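Greenfly, whitefly and other lodgers: tips from the potting bench

Before you spray anything, turn the leaf over. Most of what eats a windowsill pepper lives underneath, and spraying the top merely gives the plant a wash and the aphids a roof.

Start with water. A firm jet from the tap shifts most greenfly, and very few of them manage the walk back. Do it in the morning, and again two days later for the ones that were out.

If that fails, move on to soft soap. I use Prello, diluted as it says on the bottle. Last April I decided that double strength would be twice as good and lost 13 chilli seedlings, though I must admit the greenfly went too.

Mealybugs want a cotton bud and surgical spirit, dabbed on one at a time. It is a dull job – put the radio on. Check the leaf joints, the rim of the pot and the underside of the saucer. Keep any new plant away from the others for 30 days, however healthy it looked in the shop and however much you paid for it.

Sticky traps catch whitefly and fungus gnats, and also sleeves. Hang them just above the leaves and raise them as the plant grows. They won't cure anything, but they do tell you what has moved in.

Measure with a proper syringe, mix only what you need for the day, and label the sprayer. "I'll remember" has cost me a whole tray of basil.
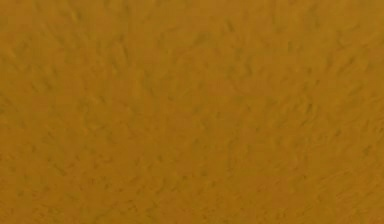
Jingyi Tian wrote in to say that soft soap did nothing for her thrips until she started spraying in the evening, every five days, and let the compost dry out properly in between. She also bins the worst leaves first, in a tied bag. I had been putting mine on the compost heap, where I imagine they were very comfortable.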